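Seasonal Packing and Gift Assembly Staff
Gakstead Pantry Goods, Fekance site
Posted September 2022

Gakstead packs and ships gift baskets filled with cheese, crackers, jam, nuts and chocolate. Most of what we sell goes out in the last three months of the year, and we are hiring 24 people for the packing room and four for the loading area. No experience is needed for the packing jobs. Loading staff should have worked in a warehouse before.

What you will do in packing

You will work from a printed order sheet. Each sheet lists the basket size, the filler and the items that go in. You pick the items from the shelves behind your station, check the date on anything perishable, arrange them the way the sheet shows, and wrap and tag the finished basket. A lead packer checks your first ten baskets with you. After that, baskets are spot-checked.

You will also break down cartons, restock shelves between orders and sweep your station at the end of the shift. Expect to be on your feet for most of the day. Full cartons of jam weigh up to 24 pounds and we ask that you be able to lift one to waist height. Carts are available for moving them any distance.

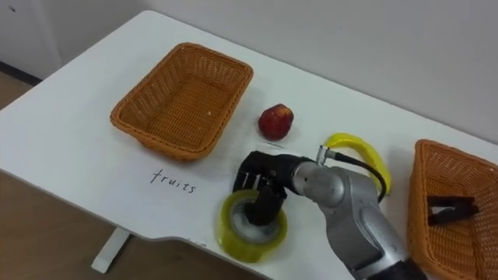

An empty woven basket on a white table.

What you will do in loading

Loading staff move wrapped baskets from the racks into shipping cartons, tape and label them, and stage them by carrier. Trucks come at 2 p.m. and 5:30 p.m. The labels print from Flevex, our order system. If you have not used it, training takes half a day and is paid.

Hours and pay

Packing: $17.50 an hour, 7 a.m. to 3 p.m. or 11 a.m. to 7 p.m.
Loading: $19.25 an hour, 10 a.m. to 6:30 p.m.
Lunch is 30 minutes, unpaid. There are two paid 15-minute breaks.

Tell us which packing shift you prefer. We can't promise it, but most people get their first choice. Overtime is offered in the last weeks before the holidays and is paid at time and a half. The jobs end when the holiday orders are done. Last season we kept on three people year-round, and we will have at least two permanent openings again.

Other things to know

The room is kept at 66 degrees because of the chocolate, so bring a layer. Closed shoes are required. We supply aprons, gloves and hair nets. We handle tree nuts, peanuts, milk and wheat every day and cannot set up a station away from them, so please think about this if you have allergies.

Parking is free in the Van Hecke lot across the street. The 117 bus stops at the corner, and the first one in the morning gets here at 6:40.

You must be 18 or older and able to work in the United States. Staff get 30 percent off anything we sell, starting with the first paycheck.

How to apply

Come to the front office at 1336 Fekance Road between 9 a.m. and 4 p.m. and fill out the one-page form, or call and ask us to mail you one. You don't need a resume. Please list two people we can call who have worked with you, or a teacher if this is your first job.

Rima Hamdan runs the packing room and does the packing interviews. For loading, ask for Sanne Groen. Interviews take 20 minutes and include a short walk through the building. We fill jobs as people apply and will take this notice down when the last one is gone.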